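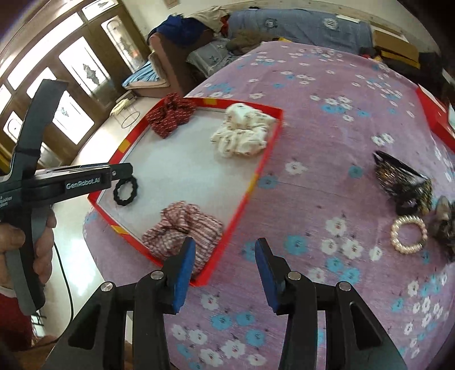 Section 4. Setting up a sorting task with the Wolel two-gripper kit

Set up your first task with small, light items that you already have at home. A sorting task is the easiest one to learn on, and it needs only a flat surface, two grippers and a shallow container. A box lid with a low rim works well, and scrunchies and hair clips are a good mix of soft and hard items for the blue jaw pads. You can work on a table, or on a bed if the sheet is pulled tight. Allow 25 minutes for the first setup. Later ones go faster.

Before you start, finish Section 3 (charging and pairing). Both grippers must show a steady light on the handle. If one of them is still blinking, leave it on the charger.

4.1 Prepare the surface

1. Clear a work area at least 80 cm wide. Move anything you do not want recorded out of the area.
2. Smooth out the surface. Folds in cloth can catch the tips of the jaws.
3. Put the container in the middle of the area, with the long side facing you.
4. Place the loose items to one side of the container, with a finger's width between them.
5. Turn on the room light. Close the curtains if sunlight falls directly on the items.

Note: Patterned cloth is fine. Avoid shiny plastic covers and glass tabletops, which cause glare in the recording.

4.2 Fit and check the grippers

1. Pick up the left gripper by the handle and put your fingers through the trigger loop.
2. Let the cable hang down behind your wrist. It should not cross in front of the jaws.
3. Squeeze the trigger slowly until the pads touch, then let go. The jaws should open all the way without sticking.
4. Look at the pads. They should meet flat. If one sits at an angle, press it back into its seat with your thumb.
5. Check that the screws on the jaw linkages are snug. Use the small driver from the accessory bag and stop when you feel resistance.
6. Do the same with the right gripper.

Caution: Keep fingers, hair and loose sleeves away from the linkages while the jaws are moving. Push long sleeves up above the wrist.

Caution: Do not overtighten the linkage screws. The plastic can crack, and cracked linkages are not covered by the warranty.

4.3 Set the opening width

The jaws leave the factory set to open to 100 mm. For hair accessories, keys, pens and similar items this is wider than you need, and a smaller opening makes the trigger easier to control.

1. Open the Minja app and select Grippers.
2. Select Left, then Opening.
3. Move the slider to 80 mm and press Save.
4. Repeat for Right.
5. Open and close each gripper twice so the new setting takes effect.

If the app shows "Width not saved", hold the gripper still, with the trigger released, and press Save again.

4.4 Record a practice run

1. Stand or sit so that you can reach the whole work area without leaning.
2. Hold both grippers above the surface with the jaws open.
3. Press Start in the app with a knuckle, or ask another person to press it. Wait for the tone.
4. Lower one gripper over an item, close the jaws, lift the item clear and move it over the container.
5. Lower it before you open the jaws. Items that are dropped from a height count as a failed move.
6. Go on until all the items are in the container.
7. Bring both grippers back to the starting position and wait for the second tone.

A run can last up to 160 seconds. The app stops by itself after that, and the run is saved as incomplete. You can keep it or delete it.

Notes on handling:

Fabric scrunchies are best picked up by one edge. Squeeze lightly.
Hair clips should be gripped across the narrow side. A clip with a spring can pop open if you press on the levers.
Beaded ties tend to roll. Close the jaws slowly and let the pads settle.
If an item falls outside the work area, stop the run. Do not reach for it with the gripper.

4.5 Review and send

1. Open Runs and play the recording through once.
2. Check that the pads and the container stay in view.
3. Name the run and press Send. Uploading to Novden storage takes nearly as long as the run itself on a home connection.
4. Wait for the green check mark before you close the app.

Wipe the pads with a damp cloth after each session and let them dry before storing the grippers. Do not use alcohol on the pads.

Replacement pads and linkage sets are sold by Fliltov under the spare parts list in Section 9. For questions about this section, write to Carol Catterall at the support desk and include the serial number of each gripper.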